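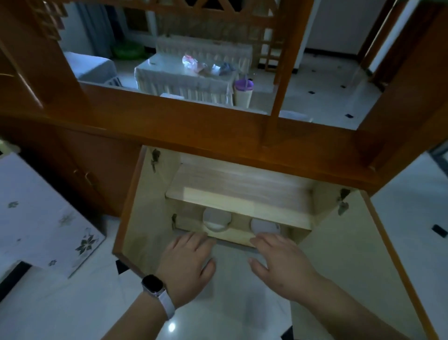 April
By our local correspondent, Drostis

Drostis repair house to stay open after council agrees new lease

The repair house in the old dairy at Drostis will stay where it is. The town council agreed last month to give it a new lease of two years, after a winter in which many people in the valley believed that it would have to close. The decision was taken late in the evening, when most of the public had already gone home to catch the last bus to Ruchti.

The repair house opened in the dairy when the building had been empty for a long time. People bring furniture, lamps, bicycles and small kitchen machines, and they repair them at the benches with help from somebody who knows the work. The visitor pays for the parts and puts what he or she wants in the tin by the door. Furniture is the largest part of what comes in. Many houses here still have the heavy cupboards and dividing units that the parents or grandparents bought, and the doors of these pieces begin to hang after many years of use.

The trouble started in autumn, when the housing company Grivance made an offer for the dairy and the yard behind it. Grivance wanted to build flats there, with parking under the ground. The council did not refuse the offer at once. It asked for a report on the condition of the roof, and it told the repair house that the old lease, which ended in March, could not be renewed before the report was ready.

For the people who use the dairy, this was a difficult time. The workshop could not order wood for the spring, and the evening course in chair seats was first moved and then cancelled. A letter against the sale went round the shops in Drostis and Ruchti and came back with 93 signatures. This may sound like a small number to a reader from the city, but the upper part of Drostis has only 48 houses, and there was a signature from nearly every one of them.

The report on the roof arrived in February. It said that the beams are sound, but that the tiles on the north side must be changed and the gutter there has to be replaced in its full length. The council will pay for the tiles. The repair house must pay for the gutter, and it has until the end of the first summer to do it. This condition was the point which took the most time in the meeting. Some members of the council thought that a tenant with so little income should not carry such a cost, while others said that the town already gives the rooms at a very low rent and cannot give more.

Grivance has in the meantime taken back its offer. In a short statement the company said that it is looking at another piece of land, on the road towards Ruchti, and that it wishes the repair house well. It did not want to say which piece of land it means. The farmers on that side of the valley have already asked the council for a meeting, as the road there is narrow and is used by cattle in the morning.

With the new lease there will also be some changes inside the dairy. The room on the ground floor, where the milk was once cooled, will be used only for wood and furniture. The bicycles move to the shed, which gets a new door. Electrical things stay on the upper floor. The reason is mostly the dust: in the past the sanding was done in the same room as the sewing machines, and there were complaints about it every winter.

The opening hours become a little longer. Until now the house closed at five in the afternoon, and this was too early for people who work in Ruchti and come home by bus. From May it will stay open until eight on one evening of the week. Large furniture can be brought only in the morning, when the yard gate is open and a van can turn. Anyone who wants to bring a cupboard or a wardrobe is asked to empty it at home, to take out the loose shelves and to tie the doors. Screws and hinges should come in a bag with the piece, also when they are broken, as it is often possible to find the same size in the drawers of old parts.

The repair house also asks people not to leave things in front of the door at night. During the winter this happened several times, perhaps from people who had heard that the house would close and wanted to be quick. A table was spoiled by the rain in this way, and a sofa had to be taken to the tip at the cost of the workshop.

The magazine Drillness, which is made in Ruchti and writes on hand work and tools, will hold its spring market in the yard of the dairy for the first time. Last year it was in the school hall, but the hall is closed for painting. There will be tables for used tools, planes and clamps above all, and a corner where knives and scissors are sharpened. The money from the tables goes to the new gutter. Sellers can write their names on the list which hangs in the library, and the places beside the wall are already taken.

Not everyone in Drostis is content with the decision. At the meeting there were also voices in favour of the flats. Young families find almost nothing to rent in the town, and some of them have moved down the valley in the past years, with the result that the school has lost one of its classes. The council answered that it will look for land for housing before the end of the lease, and that the dairy was in any case not large enough to solve the problem. It did not give a date for this, and a question about the old sawmill was put off to a later meeting — the owner lives abroad and has not yet answered the council's letters.

Work on the roof begins as soon as the nights are free of frost. The yard gate will be closed to vans while the scaffolding stands there, and large furniture cannot be accepted in that time. The side door towards the stream stays open for visitors with smaller things.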